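Plastic picnic bowls: keep or toss?
Forum > Kitchen & Table > Everyday dishes

odis_426
Moving in February and my wife says the colored plastic goes. I say it has outlived two sets of stoneware and deserves a pension.
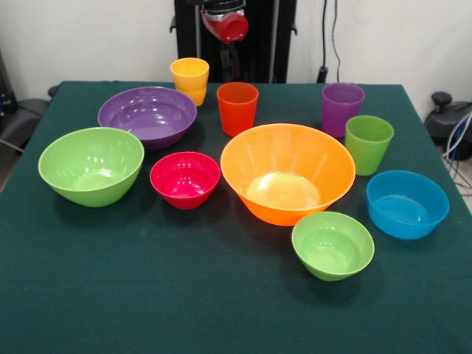 Replies

gritosura
Toss. Plastic holds on to tomato sauce like a grudge. I switched to enamel and have only chipped 13 pieces.

Kamran Naseri
Keep. You'll want bowls the first night in the new place, and the good ones will be in a box marked "misc cables."

istonmom
Keep a few and donate the rest. Ours live in the garage and come out for popcorn, paint water and the cat.

gritosura
So they're not dishes anymore. You've made my point for me.

istonmom
The cat would disagree – she eats better than we do.

yazdani_k
Does anyone microwave theirs? I did it for years and then read the bottom of one. It said not to.

Kamran Naseri
Same. Leftovers go on a plate now. Cereal and salad can stay in plastic until one of us cracks.

odis_426
Update: we compromised. I keep the bowls, she picks the couch. I've seen the couch. It costs over 1,000 dollars and you can't eat soup on it.

gritosura
With that green bowl I'd let you eat soup on the porch.

odis_426
Enamel people are so welcoming.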